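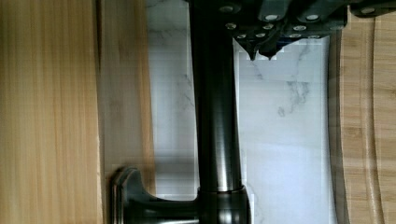 Ghazal Golestani wrote in after the last gallery went up and wanted to know whether a black tap is more trouble than it's worth, given how hard the water is out her way. Fair question, and one I get more than any other, so I'm starting with taps this time and working outward to the stone, the timber and everything else I love about this kitchen.

Short answer, Ghazal: I'd do it again tomorrow. A satin black finish does show water marks if you let them dry on, and in the first month I was a bit precious about it (cloth over the shoulder, hovering behind anyone who dared fill a glass). Now it gets a wipe with a soft damp cloth at night and a dry one straight after, and that's the lot. No cream cleanser, no scourer, no vinegar left sitting on it.

Welcome to the Usbridge kitchen, for anyone new here! We finished in June, and I've been promising a proper look at the corner where everybody ends up standing: black tap, white marble with grey veins, a bit of timber, and a cutting board close by.

The tap

A plain round column with one lever. I looked at 30 different taps before settling, and nearly all the ones I crossed off had some extra curl or ridge that would have driven me mad at cleaning time. The lever flares out at the end and squares off, so you can nudge it with the back of your wrist when your hands are covered in dough. I didn't appreciate that in the showroom at all, and now I notice it every single day.

Finish: satin black. Fitted by Hernán Mosquera, who also talked me out of moving it further to the left, and he was right.

The marble

Everyone warned me off marble. My sister warned me, the tiler warned me, a bloke at the hardware shop who overheard me warned me. Yes, it etches. Lemon juice will do it, so will wine, and there's a dull ring from a jar of pickles that I can find with my fingertips in the dark. I don't mind one bit. The veining on this slab is fine and wandery for the most part, then you hit a darker streak with branches coming off it and it looks like a river map.

We saw the slab at the Mandura yard and I went back twice before putting my name on it. If you're choosing stone, take a torch and a bit of your timber along. Colours under a shed roof are nothing like colours in your own house.

Sealed once before we moved back in and once since. The sealer wants to go on thin and be buffed off before it hazes, so do 2 thin coats and leave the fat one to other people.

The timber

I wanted wood beside the stone from the very start, just for the warmth of it. White on white on white makes me feel as though I should be wearing a hairnet. Jhair Yupanqui rubbed the oil in by hand and left me a little tin for touch-ups, and I've used maybe a third of it. The spot to watch is the join between wood and stone, where crumbs love to settle. An old toothbrush gets them out.

Oil when it starts to look thirsty. Mine tells me by going pale near the wettest spots first.

The cutting board

It lives right there near the tap, and I've stopped pretending I'm going to put it away. Chop, rinse, wipe, stand it up to dry on its edge. I buy food-grade mineral oil in the 500 mL bottle and it lasts ages. Warm the board in the sun for a bit before you oil it and it drinks the stuff up beautifully!

What it came to

The sealer, cloths and oils together were $166, and I've still got plenty of everything left in the cupboard. I'm keeping the big numbers for a separate post once I've found all the receipts.

From the comments last time

Teun Van der Linden: "We put black in the laundry first as a trial run. Two years on and it looks the same as the day it went in, apart from one scratch that was my own fault."

Walter Palomino: "More pictures of the stone please. Also, which way does your lever go for hot?"

Towards the wall is cold, Walter, and I still get it wrong before my first coffee. More stone coming next time, along with the pantry shelves, if I can get the flour off them.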